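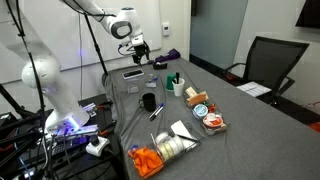
*Kurnport Household Letter, No. 181, page 3*

## Getting one more year out of your tablecloths

My mother-in-law kept her tablecloths in a drawer with a bar of soap, and when I took them over I found out how much good cloth can be saved with a bit of patience. I've had plenty of letters on the subject since the August issue, so let me go through what I do at home, along with a few things readers have sent in.

**Wax.** Let it harden completely. I put the whole cloth in the freezer for 30 minutes if it will fit, then lift off what I can with the back of a butter knife. What's left goes between two sheets of plain brown paper under a warm iron, and you keep moving the paper so there's always a clean bit over the spot. Colored candles leave a shadow behind, and for that I use a dab of rubbing alcohol on a cotton ball (try it on the hem first, please!).

**Red wine and berries.** Blot, don't rub. Stretch the stained part over a big bowl, hold it with a rubber band, and pour hot water through it from a little height – stand back a bit and mind your sleeves. This is for cotton and linen only. Marisol Villanueva wrote to say she sprinkles salt on first and leaves it until everyone has finished dessert, and I must say I've done the same ever since.

**Grease.** Dish soap, worked in with your fingers from the back of the cloth. Leave it for 30 minutes and wash as usual. Hold the spot up to a window before you even think about the dryer, and wash it again if you can still see a ring.

**Creases.** Cloths that live folded in the same place will wear through along the fold, and I lost a lovely green one that way. I roll mine now on cardboard tubes from the fabric store, two cloths to a tube, with an old pillowcase pulled over the top. If you haven't room for tubes, just refold in thirds one time and quarters the next.

**Slipping.** A thin rubber shelf liner under the cloth works nicely on a long table. Nazareno Martinelli sews a curtain weight into each corner for eating outdoors, and he tells me the hems don't mind a bit as long as you take the weights out before washing.

**Small holes.** Iron a scrap of matching fabric on the back with fusible web, then go over the edge by hand with tiny stitches. On a patterned cloth you'll have trouble finding it again afterward.

Fidelina Bedoya asks how to get candle soot off lace. I've only ever soaked mine in cool water with a little mild soap, 2 or 3 changes of water, and dried it flat on a towel. If you have a better way, do write in and I'll put it in the next letter, along with the piece on mending napkins that I promised last time and ran out of room for.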